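Pollock or Jarnell? Nerkier picks its laundry gripper

Print this page | E-mail this to a friend
Reading time: 4 minutes

I've had my eye on the gripper trials at Nerkier ever since they moved into the units at Pornby, so when word came round in September that they'd finally settled on one, I was over there before the kettle had boiled. And they have! The Pollock has it, by a whisker, and the Jarnell goes back on the shelf until somebody comes up with a better set of pads for it.

If you missed my earlier bits on this, the job is laundry. The arm has to take clothes out of a basket, get them through the round door of a front-loader and let go of them inside the drum. Then it does the whole thing in reverse. People hear that and think of folding shirts, but the folding is another team's headache. All this lot cared about was the door and the drum, and I've come away with a lot of respect for how awkward a door and a drum can be.

The two grippers went on the same arm, one after the other, with the same controller and the same wrist camera. I liked that. I've sat through so many comparisons where the new hand also got a new camera and a fresh lot of software, and then everyone claps for the hand. The settings stayed put this time apart from closing speed, which was tuned for each gripper and written up on the whiteboard for all to see.
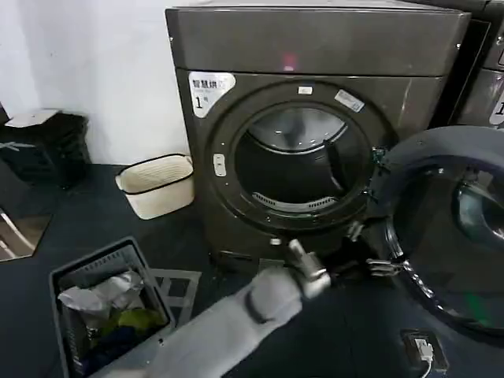 The sleeved arm reaches in low at the open door, with the clothes basket alongside.

Each gripper had 75 full loads to get through, and between them they clocked up 3,852 separate grasps, all logged. (I asked for the log and was sent it, which was kind, and I've now spent two evenings on it that I won't be getting back.) The mix was ordinary stuff: T-shirts, socks, a few pairs of jeans, and one enormous fleece that everybody had come to hate.

On plain picking there's very little in it. The Jarnell has wider, softer fingertips and it's lovely with thin things; it'll lift a single sock off a heap without dragging three more along. The Pollock is a harder, bonier sort of hand, all metal fingers, and it tends to come up with a bunch. For loading a drum, a bunch is fine. You'd only mind if you were sorting.

Where they really parted company was at the rim. The Jarnell is 140 grams heavier and a good bit fatter across the knuckles, and when the arm turned to reach the back of the drum the hand kept brushing the ring round the opening. The controller would feel the touch, stop, back out and have another go. It did no harm, but it was slow, and I could hear people round the bench sighing. The Pollock touched the ring as well, just a lot less often, and it dropped only 11 items on the floor in the whole of its run. I wasn't given a matching figure for the Jarnell, as its drops and its stops had gone into one column early on and couldn't be pulled apart afterwards. A bit of a shame, that, and I did say so.

Then there's the glass. A front-loader door has that big see-through bowl in it, and once the door's swung open the bowl ends up right beside the hand, throwing back bits of light from all over the room. The wrist camera doesn't care for it at all. It'll take a streak of white on the glass for an edge and start fretting. Both grippers suffered equally there, being on the same camera, and the fix they've gone for is to trust the view from the head camera for finding the opening and hand over to the wrist once the fingers are past the rim. I think that's sensible, though it does mean a moment in the middle when neither view is much use, and you can see the arm dither.

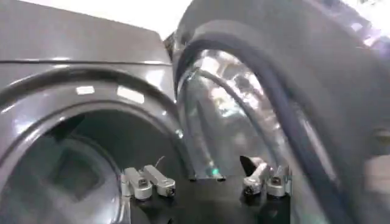 Encarnación Ibarra isn't convinced the best hand won, and told me so at some length over a cheese roll. In her view the Jarnell was marked down for its width when the real trouble was the angle of the wrist, and if the arm had come in a touch lower the fat knuckles would never have been near the ring. She'd also have liked both grippers tried with the door only half open, "like it is in every flat I've ever lived in", and she wants the drops counted again from scratch with somebody else holding the pen.

I put the wrist angle to the rest of the team and got a fair amount of shuffling. The answer, as far as I could make it out, is that a lower approach had been tried briefly with the Pollock and the forearm then got in the way of the basket. You could move the basket, of course. Encarnación Ibarra said exactly that, twice, from the other side of the room.

For now the Pollock stays on and the next job is the fingertips. They've been playing with thin rubber sleeves cut to fit over the metal, hoping to borrow a bit of the Jarnell's gentle way with socks, and I had a go with a pair myself on the bench. Very nice for cotton! Hopeless on the fleece, which simply slid out and lay there.

The half-open door test has been added to the list too, so somebody was listening over that cheese roll. I'm told it'll be done with both hands if the Jarnell can be spared, and I've asked to be there for it. The log will stay open to anyone who wants a copy, with drops and stops in separate columns from now on. Drop me a line if you'd like it passed along, and if you've run either gripper on anything floppy yourself, I'd love to hear how you got on.

Print this page | E-mail this to a friend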